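Reference > Robotics > Robot learning > Simulated demonstration sets

Simulated demonstration sets

A simulated demonstration set is a collection of recorded robot motions made inside a physics program instead of on a real machine. Each recording, usually called an episode, pairs a stream of rendered views with the joint positions and gripper commands that go with them. The set is then used to train a policy, a program that is supposed to pick the next motion from what the cameras show.

The appeal is cost. A rendered bench doesn't wear out, and one person at a desk can produce episodes faster than a crew working with hardware. How much of that saving survives the move to a real workcell is disputed, and published claims should be read with care.

Collection

There are three common sources of motion. In teleoperation, a person steers the simulated arm with a hand controller or a second, smaller arm. In scripted collection, a planner that already knows where every part is writes the path. In multiplied collection, a few human episodes are cut into pieces and refitted to new part positions. The last method produces the largest totals and the weakest evidence. A set advertised as 2,000 episodes may rest on 7 human ones, and the headline number seldom says so.

Assembly benches are a popular subject, as they call for tight placement and more than one kind of part. Layouts tend to resemble one another: an arm on a pedestal, a long fixture across the middle of the table, and small parts set out on either side of it. 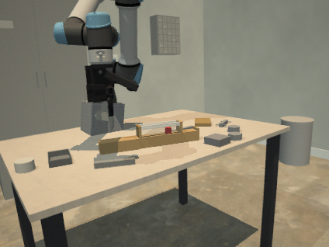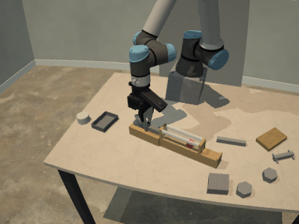
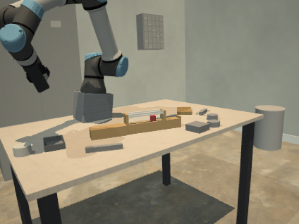 Simulated assembly bench with a central wooden fixture and a small red piece among pale rods.

Variation between episodes is normally added by the software. Part positions are shifted, lights are moved, surface textures are swapped and the viewpoint is changed. This is known as domain randomization. Its supporters say that a policy exposed to enough variety will treat the real world as one more variation. Critics answer that the variety covers only what somebody thought to vary. Contact is the usual weak spot – friction, flex and the slight catch of a part entering a slot are modeled crudely in most packages, and no amount of new wallpaper fixes that.

Labeling and filtering

Most pipelines drop failed episodes automatically. A test written in code decides whether the part ended up where it should, and anything that fails the test is deleted. The practice is convenient and has two known problems. The test can be satisfied by motions that would jam or break a real part, and the deleted failures are often the only episodes that show a recovery. Policies trained on the remainder tend to do well until the first slip.

The Minstead set is often cited here. Its first release held 1,000 episodes, all marked successful. Fares Qaisi, reviewing the set for the Hendricks workshop, argued that the mark meant very little, as the check looked only at final position and ignored how the part got there. A later release kept failed attempts in a separate folder. It has been downloaded far less than the first.

Evaluation

Success rates are usually reported in the same simulator that produced the data. Such figures measure how well a policy has learned the simulator, and they are of limited use to anyone with a real bench. Sodumier and Jitis both publish tools that convert episodes between formats, and both include scoring scripts. Neither script tests on hardware, although results from them are regularly quoted as if it did.

Where real trials are reported, the number of attempts is often small and the bench is often arranged to match the rendered one. Independent repeats by a second laboratory remain uncommon.

See also: Teleoperation; Domain randomization; Imitation learning; Contact modeling

Shares: 3 Comments: 7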